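Este site utiliza cookies para melhorar a sua experiência. Ao continuar a navegar, aceita a nossa política de privacidade.

24 de outubro de 2025

Hoje levantei-me cedo com a ideia de acabar as gavetas, e não acabei. Escrevo isto já de noite, com o chá frio ao lado, e quero deixar anotado o que fiz e o que ficou por fazer, porque amanhã vou esquecer metade.

A mudança para o quarto pequeno foi decidida em abril, quando a Isla Pearce me disse que ia precisar do quarto grande para a mãe. Eu respondi logo que sim, que não havia problema. O problema é a cómoda. No quarto grande eu tinha um armário com portas até ao tecto e podia deitar tudo lá para dentro sem pensar. Agora tenho uma cómoda de duas gavetas que comprei em segunda mão à Marwa Ouali por 40 euros, e a gaveta de baixo abre mal. É preciso levantar um pouco e puxar ao mesmo tempo. A Marwa avisou-me, foi muito correcta, e ainda me ajudou a subir a escada com ela.

De manhã fui à loja buscar as divisórias de cartão, aquelas que se chamam Vunodik e que se dobram em forma de caixa. Trouxe um pacote. Em casa vi que são mais altas do que a gaveta, uma coisa de dois dedos, e tive de cortar todas com a tesoura da cozinha. Ficaram tortas. O meu professor de português dizia que "torto" é uma palavra que se aprende com as mãos, e hoje dei-lhe razão.

Depois do almoço tirei toda a roupa dos sacos e comecei a separar em cima da mesa. Eu gosto de fazer estas coisas numa mesa e não na cama, porque na cama acabo por me sentar e depois por me deitar. A Mal-soon telefonou a meio e falámos muito tempo. Ela contou-me que o trabalho novo na Kurek é bom mas que o comboio a deixa cansada. Perguntou-me o que eu estava a fazer e eu disse: estou a arrumar meias. Riu-se de mim, mas com carinho.
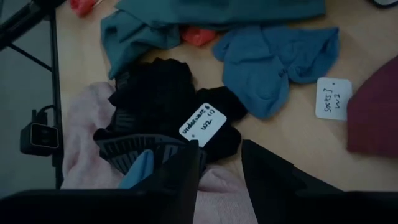

O sistema das etiquetas é uma herança da minha tia, que tinha uma pensão e escrevia papéis para tudo, até para os panos do pó. Eu escrevo em inglês por hábito, dos anos em que vivi com o Fletcher Pirihi e era a língua da casa. Às vezes escrevo mal. A etiqueta que está em cima da roupa preta diz "underware", com a, e só dei por isso quando já estava pousada. Devia ser "underwear". O W2 é a segunda semana: quero ter a roupa dividida por semanas, para não usar sempre as mesmas peças e deixar as outras no fundo a ganhar cheiro de gaveta. Pensei em escrever outra vez, mas o marcador já está fraco e o sentido percebe-se. Na gaveta ninguém me vai corrigir.

Dobrar é a parte que me custa. Sei fazer a dobra da Isla Ashby, em três e depois enrolado, que ela me ensinou quando partilhámos casa em Nurkallow. Com as camisolas sai-me bem. Com as coisas pequenas perco a paciência. Hoje decidi que a roupa interior não se dobra, vai direita para a caixa dela, e senti um alívio grande com esta decisão tão pequena.

Pus de lado um saco para dar. Não é muito cheio. Há umas calças que me ficam curtas desde que as lavei a 40 graus, e um casaco de que gosto mas que não visto. O casaco entrou no saco, saiu do saco e agora está na cadeira. Amanhã decido.

A gaveta de cima ficou pronta pelas seis. As divisórias cortadas aguentam-se, encostadas umas às outras. A de baixo não a consegui encaixar de novo na calha depois de a tirar para limpar, e estive de joelhos no chão com a lanterna na boca. Mandei mensagem à Marwa e ela respondeu que é preciso inclinar para a esquerda. Inclinei para a esquerda e entrou, mas agora não sai. Fica assim até amanhã.

Jantei sopa. A Isla Pearce bateu à porta para me perguntar se eu precisava de cabides e deu-me 11, todos diferentes. Não tenho onde os pendurar, mas aceitei, pois fica mal recusar.

Para amanhã: abrir a gaveta de baixo com calma, comprar um marcador novo, resolver o casaco, telefonar à Mal-soon, que ficou de me dizer a hora do comboio.

Última actualização: outubro de 2025

Contacto | Todos os direitos reservados | Voltar ao topo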